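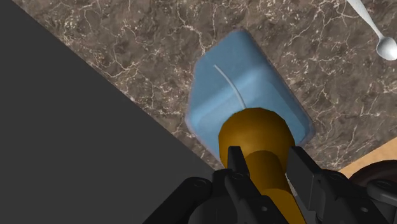
Wrist camera view in the simulator, with the gold item in the gripper over the blue container.

4. Checking the wrist camera before you run a policy

I'm assuming you've got Cumus installed and the kitchen world loaded (section 3, if not). You'll want the wrist view and the planner log open side by side, so grab a big screen if you can!

1. Start the simulator and open the Wrist tab. Your view may well sit at a slant like mine, with the worktop running off diagonally. Leave it alone – Anier works from the camera pose, so don't go rotating the picture to make it look tidy.

2. Load the grasp preset and press Hold. You should see both fingers at the bottom of the view, one either side of the item.

3. Set the point cloud limit to 2360. I used to run it a lot higher and my poor laptop sounded like a hairdryer.

4. Turn on the Gripper Mask. It tells the detector to ignore the black parts (fingers and housing), which it otherwise loves to report as clutter.

5. Click the container, then Set as Target. Click well inside the rim, away from the thin white line on top, or you might pick that instead.

6. Press Plan and wait. I give it 300 ms per attempt and 2 retries, and that's plenty for a short move like this one.

Note: a held item hides part of the target. If the match score falls below 83, back the arm off a little and press Refresh.

Caution: don't press Release while Plan is still running. The Gellard driver queues both commands, and the release can go first.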